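**Re: downsizing, what did you keep and what do you regret chucking?**

**jagsalian**
moving from a 4 bed to a 2 bed flat in October and going spare. Eleven boxes of books alone. Wife says one in one out, I say we haven't even got the first one in yet. What do people wish they'd kept? And what did you haul across the country and bin a month later?

**mathis_a**
Regret: the big table. Sold it for next to nothing, then had both sets of parents for Christmas, eating off our knees. Should have measured properly before deciding it wouldnt fit.

Hauled and binned: cables. A whole crate of cables.

**Villads_S**
Don't keep a table for one day a year. Folding one, under the bed, done. I've been in 38 square metres since the divorce and have never once missed a dining table. Books – library. You won't reread them.

**jagsalian**
> You won't reread them

I do reread them though

**Villads_S**
All eleven boxes?

**leif_th**
Leave the man his books. We went the ruthless way when we left Navarrete and I've bought four of the same novels again since, second hand, in worse condition than the ones I gave away. Cost more than the shelf would have.

What I'd say is do the kitchen first. Everyone starts with clothes and books because it feels virtuous, and then it's the night before and you're wrapping a fondue set in newspaper at 1am.

**mathis_a**
^ this. we had two fondue sets. I don't like fondue

**baldur_sn**
Storage unit? We used Tolus for the overflow, 4 months, then went through it with a clear head. Most of it went to the charity shop. Easier once you've lived without it.

**Villads_S**
Paying rent on stuff you don't want. Sorry but no. Every person I know who got a unit "for a few months" still has it.

**baldur_sn**
Well I havent. Gave the key back. Depends if you set a date and stick to it, we did

**leif_th**
Prices vary a lot too, Skasuvel wanted a deposit and a minimum term when we asked. Read the small print jag.

**jagsalian**
ok no unit, I think. Wife's already said no, to be fair. What about pictures and lamps and that sort of thing? Got loads, walls in the new place are half the size and the landlord doesn't want nails in.

**baldur_sn**
Stand them up instead of hanging. Shelf, table, top of a chest of drawers, lean against the wall if they're big. We've got a deer print in a black frame stood on the blue table with a small desk lamp next to it and I like it better than when it was up in the hall. No holes. You can swap things over when you get bored as well.
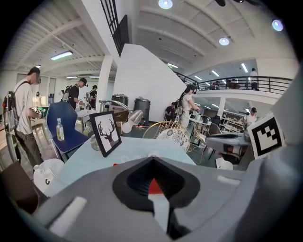 Big stuff over the sofa I'd let go, or ask family first. My sister took three of ours and now I visit them.

**mathis_a**
Sticky strips work too, up to a point. Go by the weight on the packet and press for the full time. Ours came down at 3 in the morning, thought we were being burgled

**Villads_S**
Or just have bare walls. Nothing wrong with a bare wall.

**leif_th**
Villads do you own a chair

**Villads_S**
Two. Good ones.

**jagsalian**
thanks all. Kitchen this weekend then, books last. Measured the big table and it fits if we don't open the balcony door all the way, so thats staying for now. Anyone want a fondue set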